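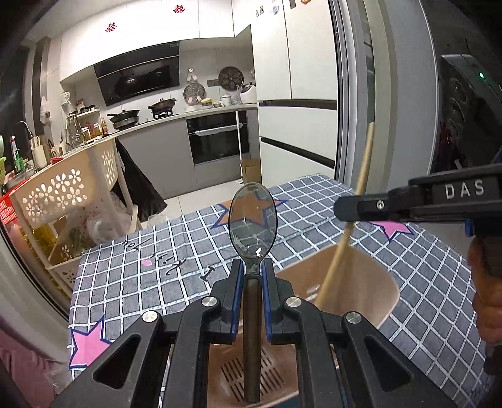

Clitura is a way of teaching a two-armed robot by letting people do the job first, with a gripper in each hand. I worked on it for most of a year, so this entry is going to lean on what I remember as much as on the write-up! A wrist-mounted camera sees what the fingers see, and the person just gets on with a chore at the kitchen table, say a spoon pinched upright in one gripper while the other has a chopstick angled down into a beige bowl. Long thin things like that are the hard part, because a small slip at the fingers turns into a big swing at the far end. The older Brutberg method skipped them completely (I don't blame them).

The main idea in Clitura is what we called the hand-off score. For each moment in a recording, the software guesses which hand is leading and which one is waiting, and the model learns the two roles separately before it learns them together. We trained it on 2,322 recordings from 30 homes, and tossed anything where the tracking dropped out for more than 3 seconds.

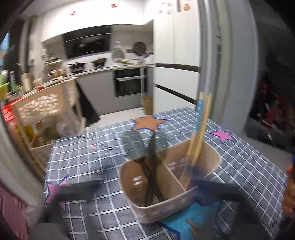 Tossing those hurt, I'll admit, as fast arm moves were what broke the tracking most often and we wanted fast moves. Kazmi, the tracker we added in February, got a lot of them back.

The first results came out in December 2020. On the Leltotis table-clearing test, the robot finished 97 trials without a drop, and most of the failures were with chopsticks (of course). Soft items like napkins weren't part of the test, and I'd still love to see somebody try them.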